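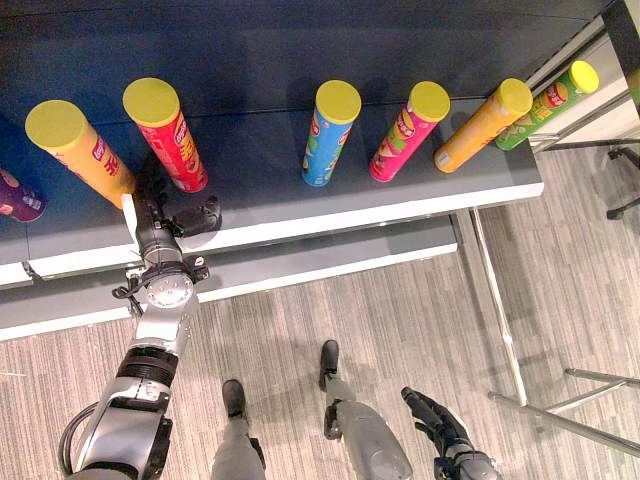

*Yellow lids along the dark blue shelf.*

# About Skutetti

Hello, and thanks for clicking on the page most people skip! I'm the one who answers the emails, cuts out most of the practice fabric and teaches the evening classes, so if you've already been in touch with Skutetti then you've probably been talking to me.

We're a small sewing school in Grastlow, up the stairs above the old seed merchant's on Gruswood Lane. We teach grown-ups to make and mend their own clothes. Some arrive never having threaded a needle, and some were taught at school, hated it, and have come back years later with a drawer full of trousers that need taking up.

## How it started

I used to do alterations from my front room. Hems mostly, and zips (so many zips), plus the occasional wedding dress that kept me up all night. People would stand in the hall while I pinned them and ask how hard it would be to do it themselves, and I kept saying "not very", and in the end I thought, well, I'm talking myself out of a job, I might as well teach it. The first class was two people at my kitchen table making a cushion cover each. One of the covers came out as a sort of trapezium. It's still in use, I'm told.

After that there was a spell in a church hall, where we had to carry every machine in and out again and the heating went off at nine sharp. We moved into Gruswood Lane one October with a van I'd borrowed for the afternoon, and I can't tell you how lovely it was to leave a half-finished skirt on a table and find it there the next morning.

## What we teach

The main thing is the Beginners' Course, which runs for 17 weeks with a break in the middle. Long, I know! But you make real clothes in that time: a drawstring bag to get your hand in, then an elasticated skirt, then a shirt with a proper collar. The collar week is the one everyone dreads, and I've given it a whole extra session on account of how many bad words I was hearing.

We also run:

- **Mending Mornings**: bring anything with a hole in it. Darning, patching, buttons, linings. Come once or come every time.
- **Trouser Club**: for people who've finished Beginners' and want to get the fit right. We make a rough version in old sheets first. Please bring old sheets.
- **Ouellet pattern evenings**: Ouellet is the little pattern firm we buy from, and I like their instructions because they're written in whole sentences. We pick one pattern and all make it together.

Classes are small, and there's a machine each. You're welcome to bring your own if you'd like to get to know it better, particularly if it's been sitting in a cupboard since you were given it. 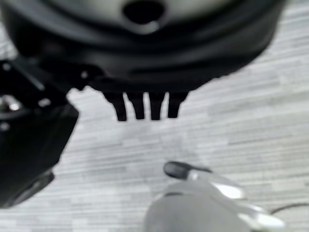 I only signed up to shorten some curtains, one reply to our last newsletter began, and now I can't walk past a charity shop without turning the coats inside out to look at the seams. I read that one out to the whole class. It's exactly how it gets you! I do it too, and I've been told off by shop staff for it more than once.

## A few things people ask

**Do I need to buy anything?** Scissors you like, and a tape measure. We've got pins, thread and chalk, and practice cotton for the first few weeks. Once you're on to the skirt you choose your own fabric, and I'll happily tell you if it's going to be a pig to sew.

**What if I miss a week?** Tell me and I'll show you what you missed before the next class. If you miss 3 in a row I'll probably ring you up, sorry.

**Is it all women?** No, and it never has been.

**Can I park?** Not on the lane itself. The 113 bus stops at the bottom of the hill, and it's roughly a five-minute walk up from there. The street door sticks, so give it a good shove.

## Getting in touch

Fill in the form on the contact page or pop a note through the door. I'm slow with emails on teaching days but I do get to them all. Places on the next Beginners' Course are booked with a deposit, and the remainder is due on the first evening.

*Page last updated 1 Mar 2020*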